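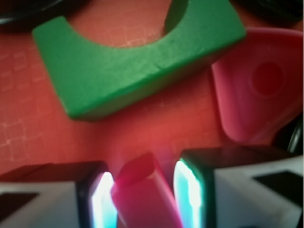
About Temo

Temo is a shared workshop on the ground floor of the old Leemans building. We have 14 members and one long-running project, a tabletop arm called Nisia that sorts and stacks toy blocks.

The project began at home, on a kitchen table, with secondhand motors and a gripper that could barely close. It moved here when the arm got too long for the kitchen. The current version is the third. We print most of the parts ourselves, and the wrist camera is wired straight through the forearm – a job that took most of October to get right.

Blocks make good practice. A plain rectangle is easy to hold, an arch is harder, and anything see-through still gives the software trouble. We keep a log of every attempt and go through it together on Friday evenings.

The workshop has 6 benches, a drill press, two printers and a small electronics corner. Skodum, the hardware store next door, lets us use its loading door for deliveries.

Membership is $15 a month and includes a shelf and a key. You don't need to work on Nisia to join – several members build clocks, speakers or furniture. New members get a short safety session before using the machines.

Page last updated Friday, September 30, 2022.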